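About Furemik

Furemik records examples of everyday tasks for people who train robots. A person guides the robot through a job, we save the joint positions and the camera pictures together, and the customer gets the set with notes on every attempt.

Patricio Navarrete started the company in Clulwood with one arm bolted to a bench. There are now 12 of us, and we work with full humanoids as well as single arms. Most of the tasks are kitchen and household ones: picking things up, putting them in baskets, opening doors, clearing a table.

A normal session is 40 attempts at one task with the same operator. After that the operator changes over and the objects are moved. We keep the failed attempts and mark them as failed. Some customers want them and some don't, so they are supplied in a separate folder.

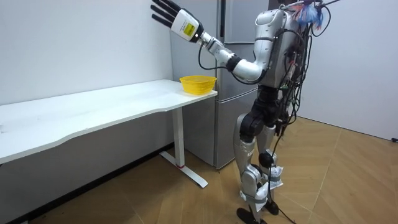 Operators train for 8 days before their recordings go into a customer's set. They learn to move at a steady pace and to stop properly at the end of an attempt. Two other members of staff check each recording, and if they disagree it goes to Patricio.

Our recording software is called Udovix. It was written here and we don't sell it on its own, but the file format is open and we will send the notes to anyone who asks. Butt is our smaller tool for trimming the start and end of a recording. Customers get a copy with their first order.

We take on 5 projects at a time. The next free place is in April. To ask about it, use the contact form and tell us which robot you have, what the task is and how many attempts you need.

Page last updated Monday, March 5, 2018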